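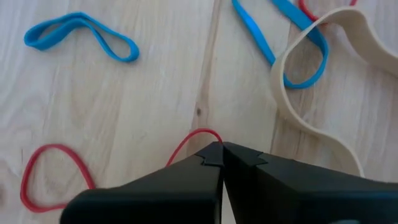
Ravura Desk Drawer Word List

Hi! I'm Gisela, and this is the readme for a word list I've been building in the evenings. It has 1,523 rows, and every row is something people call a small thing they keep in a desk or a kitchen drawer. My grandmother said "elastic," my neighbor says "gum band," I say "rubber band," and that argument at dinner is how the whole project got going.

What's in the download

words.csv is the main file. One row per word, with the columns word, item, region, source and note. The note column is messy (sorry, I type the way I talk) and plenty of rows leave it blank.

items.csv has the 203 items the words point to, from paper clips and thumbtacks to that little plastic tag that closes a bread bag. Each one has a short plain definition. I rewrote the one for "twist tie" so many times that I'm not touching it again.

sources.txt tells you where the words came from. Most arrived through a form I left up on the Workska message board from January on. The rest came from letters and from people I pestered at the Jenstead library, where Ynyr Llewellyn let me use a table by the door and then sat down and gave me a whole page of his own.

How I cleaned it up

I lowercased everything, fixed obvious typos and merged plurals into singulars. I did not merge spellings that seemed to be on purpose, so "lacky band" and "lackey band" are both in there. If somebody wrote a story along with their word, I trimmed it to a line or left it out. Names of people who sent words in have been removed, except for Ynyr, who asked to be mentioned.

Things to watch out for

Region is whatever the person typed. Some put a state, some put a street, and 7 rows just say "home." Please don't draw maps from this! Older folks are also heavily represented, and so are people who like filling in forms.

The 3 rows marked "Rees" in the source column come from a handwritten notebook I could barely read. I've guessed at the spelling — treat those with care.

Using it

Do what you like with it, classroom stuff included. A mention would be lovely. If you have a word I'm missing, add it at the bottom of words.csv with your region and send me the file. I'm still short on names for the cap of a pen.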